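20 May 2023

# Menditeo opens its doors for a season of shared mending

Menditeo, the clothes repair workshop in the old seed merchant's on Minami Street, is starting a public mending season next week, and we could not be happier to say so! Eighty-one people signed up to the waiting list over the winter, and from now on there will be a place at the table for every one of them (and for anybody else with a hole in a jumper).

The season runs until the end of October. There are two open sessions a week, one in the morning and one in the evening, with eight seats at each. People bring one garment and work on it themselves with a mender sitting beside them. Darning, patching, zips, hems, linings and worn collars are all welcome. Leather and wetsuits are beyond us for now, though Ibrahim Odukoya is learning leather and has asked us to say "ask again in the autumn".

"I learned to darn from a library book and got it wrong for two years," said Nazmiye Bilgin, who started Menditeo and will lead the evening sessions. "I pulled everything too tight and my socks came out like little purses. Then somebody sat next to me for ten minutes and showed me how to leave a loop at the end of each row, and that was that. I want the sessions to be those ten minutes."

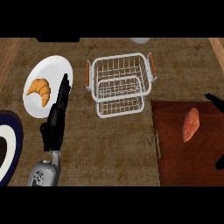 *Image: Menditeo*

Morning sessions will be taken by Osamu Nakajima, a former shirt cutter whose collar turning has quite a following in the town. He unpicks the collar, flips it so the unworn side faces out, and stitches it back into the stand - an old trick that gives a good shirt several more years. He will also be teaching sashiko, the Japanese running stitch, on denim and heavy cotton.

Thread, needles, darning mushrooms and patches are included. The fabric for the patches comes from Uvimar, the curtain maker on the ring road, which has given us 195 kilos of offcuts, mostly plain linen with some rather loud stripes. Merkico has lent four sewing machines for the whole season and will service them too.

Last year our menders repaired 2396 garments brought in over the counter. Trousers came top by a long way, nearly always at the inside leg, and there were more dressing gowns than any of us expected. The counter service carries on as before and prices are staying the same.

There will also be a small display in the front window, put together by Nanami Sugawara, of mended clothes lent by the people who wear them. It opens with a school blazer that has been through three sisters, with the name tapes still sewn in one above another. Nanami is still looking for pieces, and would especially love work clothes, babywear and anything knitted. The more visible the mend the better!

Sadao Kuroda will run a drop-in table for children on the first morning of every month, with big needles, thick wool and felt. No booking is needed for that one, but an adult should stay.

**Coming along**

- Open sessions are pay what you can, and booking is at the counter or by phone.
- Please wash your garment first, and bring any spare buttons that came with it.
- Beginners are very welcome, as are left-handers - Nazmiye is one, and teaches both ways.
- The workshop has a step at the front and level access from the yard.

**Press**

Reporters and photographers are welcome at any session if they let us know the day before. Nazmiye Bilgin and Osamu Nakajima are both available for interviews, and can be reached through the Menditeo counter during opening hours.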